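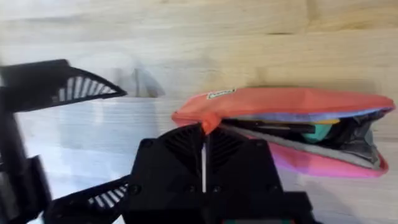

4. Collecting the demonstrations

4.1 Workspace and viewpoints

All demonstrations in the Stuno set were recorded at a wooden table with two arms facing each other from opposite sides. Each arm ends in a parallel gripper with ribbed fingers, and each gripper has its own camera, so that every time step holds two close views and one view of the whole table. We refer to these as the wrist streams and the table stream.

The wrist streams carry most of the detail needed for small contacts. A zipped pouch is a useful case: the opening, the lining and whatever lies inside are seen at close range, but the body of the gripper takes up a large share of the view and fast travel smears the fingers. We kept blurred frames in the set. Dropping them would have left gaps just where the operator was moving quickly, and a policy trained on the remainder would see those stretches as jumps.

4.2 Sessions and filtering

Operators drove both arms through the Elex teleoperation interface. An episode began when the operator pressed a pedal and ended with a second press, after which the operator marked it as complete, partial or failed. Recording started in November and the set was frozen in April 2022. It held 2,595 episodes at that point.

Episodes were then checked with Stenum, our replay tool, which compares the commanded and measured joint positions and flags any episode in which one of the three streams has stalled. After this check we kept 2,000 episodes for training. Of these, 1,109 involve both arms in the same task; in the others one arm stays parked or moves only to clear the view. Failed episodes were kept if the streams were whole — the outcome label is passed to the learner as an extra input.

Objects were soft or small for the most part: fabric pouches, foam-like pieces, wooden letter blocks. Those not used in an episode were often left on the table, towards the far edge, and their positions were not reset between episodes. Figure 2 gives the table view with both arms reaching inwards. The arms shade part of the work surface, and the shadows move with them, so we applied random changes of brightness to the table stream during training but left the wrist streams as recorded.

Figure 2. Table stream, both arms over the work surface, letter blocks beyond the right arm.
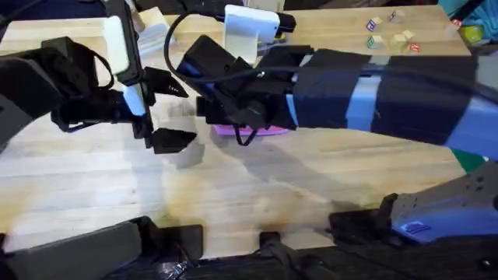 Why were failed episodes given to the learner at all?

They cover states that careful operators seldom reach, such as a slipped grasp or a pouch pushed out of line. In early trials with the Zou baseline, a policy trained on complete episodes alone tended to repeat the same closing motion after a miss. With the outcome label supplied, the learner can use the approach phase of a failed episode without being led to copy its ending.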